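# Lint and Pet Hair on Household Fabrics

Jeptoo Lema, Grerville — project report, 23rd November

## Background

The laundry room in our building has two dryers and one shared lint bin. In August the bin was overflowing most mornings, and the notice on the wall blamed pet owners. I wanted to find out how much of what comes off fabric is pet hair and how much is the fabric itself. My teacher suggested I keep it small and weigh things.

## What I used

- Four kinds of fabric: cotton sheeting, fleece, a wool blend and polyester
- A kitchen scale that reads to 0.1 g, and a finer one borrowed from the Wattanapong lab for the last part
- Sticky lint sheets
- Hair from one short-haired dog, brushed out and kept in a jar

I cut 40 squares in total, ten from each fabric. All of them were washed once before testing so that the loose finish from the store would not count.

## Method

Half of the squares got a pinch of dog hair, pressed in by hand for one minute. The other half got nothing. Each square was then dried for 40 minutes on medium, shaken over a tray, and rolled with one fresh lint sheet. I weighed the sheet before and after. I did the rolling at home on a covered table, with a sheet laid over the cloth.
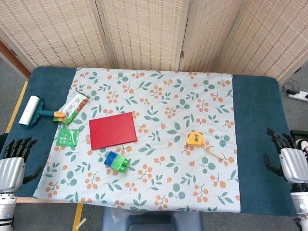 ## Results

Fleece shed the most with no hair added. Its lint sheets gained more weight than the cotton sheets that did have hair on them, which I did not expect. Polyester gave up almost all of its dog hair during the shake, before the roller touched it. Wool blend was the worst for holding on. After one pass I could still see hair in every wool square, and a second pass with the same sheet picked up very little.

I had to throw out 11 readings. Most were early ones on the kitchen scale, where the number moved whenever the heater came on. The rest were squares that I dropped or mixed up. Six of the lost readings were cotton, so the cotton average is weak.

I also looked at the bin. Over one week I collected around 800 g of lint from it and sorted a small sample with tweezers. Short fibers made up most of the sample. Hair was there, but some of it was clearly human.

## Problems

A pinch is not a fixed amount. I should have weighed the hair for each square, and if I did this again that would be the first change. Pressing by hand was uneven too — my arm got tired by the end of each batch.

The Ralex dryer and the Illasov dryer in our building may not run at the same heat. I used the Ralex for everything except the last polyester batch, when it was taken.

## What I think it shows

Pet hair is part of the lint but probably not the main part, at least in our building. Fleece blankets and new towels are more likely to fill the bin. The notice is still up. I gave the building office a copy of the results table and asked if the bin could be emptied twice a week.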